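Finally doing the sock drawer. Thread, because it got long.

1/ Last sorted in December. Since then every clean sock has gone straight into the drawer without a partner.

2/ I used the long cream table and brought up the pink basket. Everything goes in the basket first, then comes out a few at a time.

3/ Colors in this load are light blue, navy and gray. All ankle socks from Roditix, bought in one order. The navy and the gray are easy to mix up under a warm bulb — do this in daylight.

4/ Sock table: 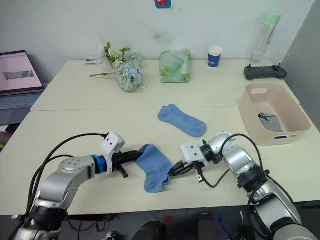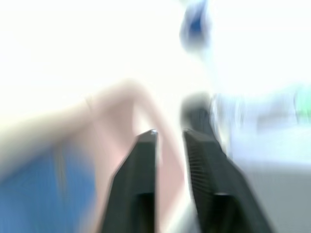
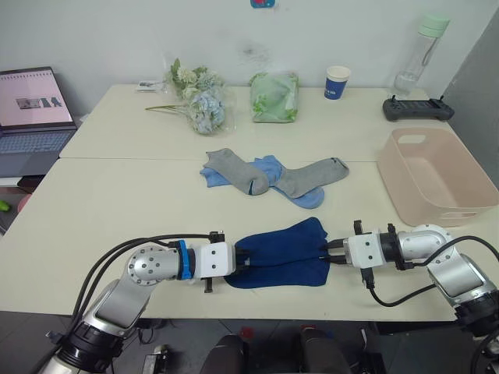

## Part 2: the method

5/ Lay each sock flat. Hold it at the cuff and the toe and pull it straight before you try to match it. A crumpled sock looks shorter than it is and you end up pairing it with the wrong one.

6/ Match by color, then by heel. Some of my grays have a darker heel and toe. Those only go with each other.

7/ I don't ball them. Balling stretches the cuff. One sock on top of the other, fold once, put it in the drawer with the fold facing up.

8/ Singles get 2 more washes to find a partner. After that they become dust rags. The light blue ones are good on window blinds.

9/ Someone asked about the drawer dividers. They're the Indeslow ones, set of 6. They slide a bit on bare wood — I put a strip of shelf liner under mine.

10/ Towels are next. The linen closet is worse than the drawer was, and I still have to find out if the Indeslow bins fit the top shelf. Will post measurements when I have them.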